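Tips for getting entries ready at home, mostly for parents and for anyone sending work to a student anthology or art call. I've read a lot of advice on this and I don't believe half of it. What follows is what has held up on my own kitchen table.

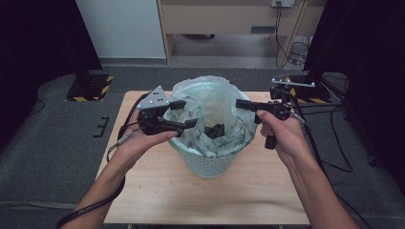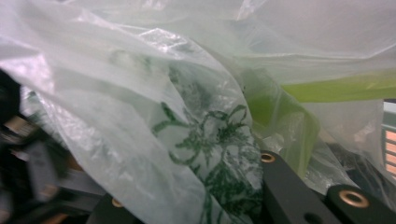

**Can I post a drawing rolled up in a tube?**

You can, but a flat parcel is safer for anything smaller than a tea tray. Rolled paper wants to stay rolled, and the person opening it has to weigh it down with mugs before they can look at it. Keep tubes for posters.

## Packing flat work

Use two sheets of stiff card, each a bit bigger than the drawing. Tape them together on all 4 sides, with the tape on the card and well clear of the paper. The "please do not bend" stamp is mostly decoration, I think. Card does the work.

Put a sheet of baking paper over pastel or charcoal. Kitchen roll gets suggested a lot and I can't see why, as it has a texture and it drags.

## Hairspray as a fixative

Every list of tips has this one. I tried it on a charcoal horse and the horse still came off on my thumb, only now it was sticky as well. Some people swear by it. If you must, try it on a scrap first and leave it overnight. A can of proper fixative lasts for years and should be sprayed outdoors.

## Getting creases out

Lay the page face down between clean sheets of plain paper and put heavy books on top for 2 days. The iron method does work on pencil, on the lowest setting with no steam, but keep it well away from wax crayon. Felt-tip I wouldn't risk either.

## Photographing instead of posting

Prop the work near a window on a dull day and turn the ceiling light off. Stand square to it. Apps that promise to "scan" with your phone tend to bleach out pale pencil, so compare the result with the original before you send it. The free Somero one did this to us -- a whole sky went missing. Ojala was kinder to the colours but cut the corners off.

## Poems and stories

Type them up plainly. Fancy fonts don't help, whatever the child says. If the rules give a limit of 70 lines, count the blank ones too until somebody tells you otherwise. Read the typed copy aloud against the handwritten one -- that's how I found "the rover ran to the sea" in a poem meant for the Grandovbridge river book.

## Labels

Pencil, on the back, near the bottom: name, age, title, and which way is up. Biro shows through thin paper. Sticky notes fall off, and I don't care how strong the packet says they are.

Glitter: no. The Grernavia call for ages up to 17 bans it outright, and I'd assume the others would like to.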